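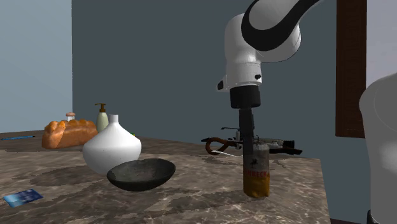 Ticket 405 — Wornby shell garden: artist page missing from site index
Opened by: Saodah Lubis
Assigned to: Niall MacAulay
Priority: normal

Reported: the entry for the Wornby shell garden opens from a direct link but does not show in the index of self-taught builders. Searching "Žukauskas" returns nothing. Searching "Zukauskas" returns the Fukham concrete animals, a different maker.

MacAulay: Confirmed. The index holds 196 entries, the database 197. The surname is stored with a separate combining mark on the Z, and the import script skips such records without a warning.

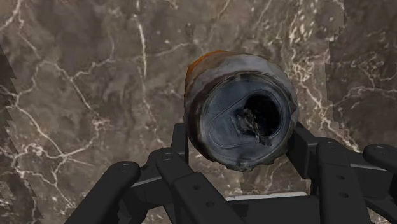

MacAulay: Retyped the surname with the single character and rebuilt the index. Entry now listed, but under Z after all plain Z names. Sort order needs a separate fix.

Lubis: Listed here too. The map pin is still wrong — it sits on the car park, and the garden is behind the house.

Rohani Sinaga: Pin taken from the 2019 visit notes, which give the parking place only. Corrected from the site plan. Moved 30 metres north.

MacAulay: Import script changed to normalise names before matching. Test run on 100 older records, no further skips. Sort order moved to its own ticket, due March.

Status: resolved, pin to be checked by Zarmeena Bangash on her next visit.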